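Spent most of July moving our shop's loyalty points off a public test network and onto a live one. A few posts on how it went, mainly for people who write smart contracts at small companies and don't have a security team down the hall.

1/ Background. Geteck sells spare parts to repair shops. Shops earn points on orders and can pass them to each other. The points used to sit in a plain database. Management wanted partners to be able to check balances on their own, so we put them on a chain called Undau.

2/ The contract is small. It's 357 lines with comments. Most of that is the transfer logic and the list of who is allowed to issue points. I wrote it in Solidity because Undau runs the same virtual machine as Ethereum and I already knew the tools.

3/ First mistake. I put the issuing rights on one key. If that key leaks, someone can print points all night. We moved to a multisig wallet before launch. It has 4 signers and needs 3 of them to approve anything that creates new points.

4/ Second mistake. I stored the shop name on chain with each balance. It cost gas on every new account and it can't be deleted later. Now the contract stores an ID only, and the names stay in our own database where they belong.

5/ Testing. Unit tests caught the dull stuff, like sending zero points or sending to yourself. Fuzz testing caught a rounding bug in the bonus rule that I would never have found by reading the code. Run it overnight if you can.

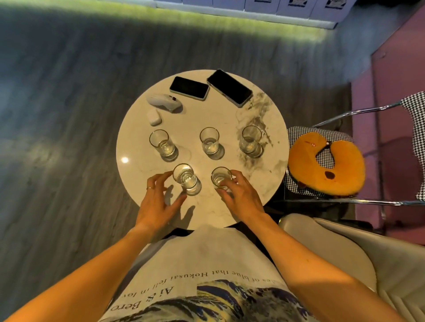

6/ Can you fix a bug after the contract is live?

Only if you planned for it. The code at an address stays as it is, so you either put a proxy in front and point it at a new version, or deploy a fresh contract and move the balances over. We went with a proxy. The same multisig controls upgrades, and there's a delay of 6 hours before one takes effect.

7/ The delay was a fight. Support wanted it gone so fixes could go out right away. Partners wanted it longer so they could look at a change first. I still think it's a bit short, but it's a setting and we can raise it.

8/ Pausing is separate. Any one signer can pause transfers, and it takes the full approval to start them again. Stopping should be easy - starting again can be slow.

9/ Audit. We used Zwane, a small firm. They found nothing critical and one thing I was embarrassed by: an event that logged the old balance where it should have logged the new one. Our reports read from that event, so they would have been wrong from the first morning.

10/ For reading the chain we run our own indexer, Emby. It copies events into Postgres and the website reads from there. Don't make your pages call the node directly. Ours timed out during the trial and the balance page just sat blank.

11/ Still on the list: rotating a signer when somebody leaves. It works on the test network but I haven't written the steps down yet. I'll post them when I do.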